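4.2 Surface clearing and the handling of small textiles

The second task group concerned the table itself. In domestic tidying studies the table is usually treated as a support on which objects are sorted, and its own state is recorded only at the start and end of a session. We recorded it throughout, as the earlier trials at the Yurt site had shown that small textiles (napkins, dusters, face cloths) were moved more often than any other class of item and were the least consistently described by coders.

Each session used a plain table, one cloth and one ornament that was to stay in place. The cloth was put down without folding. Participants were asked to leave the table "as you would want to find it" and were given no target shape. Sessions ended when the participant stepped back from the table, or after 70 seconds.

Coders assigned the cloth to one of three states: crumpled, spread or folded. A cloth counted as spread when all of its corners could be seen and no part of it lay over another. It counted as folded when at least one edge had been brought over onto the cloth and left there. Everything else was coded as crumpled, including cloths that had been rolled or gathered. Disagreements were settled by a second reading of the same session, and 7 sessions in which the cloth left the table were dropped.

Position of the ornament was coded separately. In the Melletti layout it stood at the far edge, out of the main working area, whereas in the Zurkia layout it stood in the centre and had to be worked around. Spread states were less common in the Zurkia layout. Participants there tended to fold the cloth in a smaller area near their own side of the table, and two of them moved the ornament first and then returned it.

Figure 2 illustrates the crumpled state in the far-edge layout. The cloth is rust-brown and the ornament is a small bunch of artificial flowers with white blossoms. Contact is at the lower end of the cloth, the end closer to the participant, which we code as a near-end grasp. Far-end grasps were coded in the same way, with the tip of the cloth towards the opposite edge as the reference point.

Figure 2. Crumpled state, near-end grasp, ornament at the far edge.
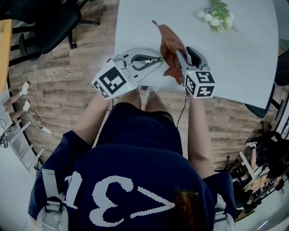 Gönül Güler, commenting on the draft, objected that a rolled cloth should not share a code with a crumpled one, as rolling is a deliberate end state in many households and would be read as tidy by the people who live there. She proposed a fourth code, to be applied when the roll holds its shape after the hands are withdrawn.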